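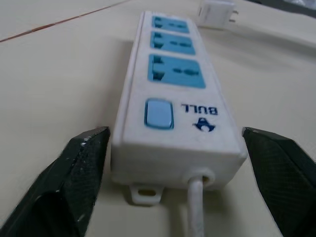 Figure 2. Three-socket strip on the table, switch end nearest.

Section 3: Powering the Desk

By now you have a Fikus desk standing on all of its legs, and you may be tempted to plug everything in and call it an evening. Give the power strip ten minutes first. It will outlast your enthusiasm for the monitor arm.

The Fikus does not come with a strip. Ours is a white BULL with three light-blue sockets, and any strip of similar shape will fit the Orellana tray.

3.1 Before you mount it

1. Unplug the strip from the wall. Switching it off does not count.
2. Lay it lengthwise on the tabletop, sockets up.
3. Find the rocker switch. On our strip it sits at the cord end, beside the brand name. Decide now which end of the desk you want it on, as you will be reaching for it blind for years.
4. Look into the slots. Universal-style openings accept many kinds of plug and an equal variety of crumbs. If you find any, turn the strip over and tap it gently.
5. Wipe the housing with a dry cloth. Scuffs on the end cap are cosmetic and may be left as a record of service.

CAUTION: No spray cleaner, no damp sponge, no compressed air borrowed from the garage.

3.2 Fitting it to the tray

1. Slide the tray out until it clicks.
2. Set the strip in with the cord toward the notch.
3. Close both Wakari straps over the housing, clear of the sockets and the switch. Snug is enough – the strip is not trying to escape.
4. Leave a hand's length of slack in the cord, then push the tray home.

NOTE: Big square adapters go in the socket farthest from the switch. Put one in the middle and you own a one-socket strip.

CAUTION: Never plug a second strip into the first. Space heaters and kettles go straight to the wall, however cold the office gets on a Wednesday.

3.3 If the switch ends up on the wrong side

Open the straps, turn the strip around and use the notch at the other end of the tray. Santino Barrientos at the Plelbridge workshop has done this on 8 desks, including his own, twice.

Continue to Section 4, Cable Clips.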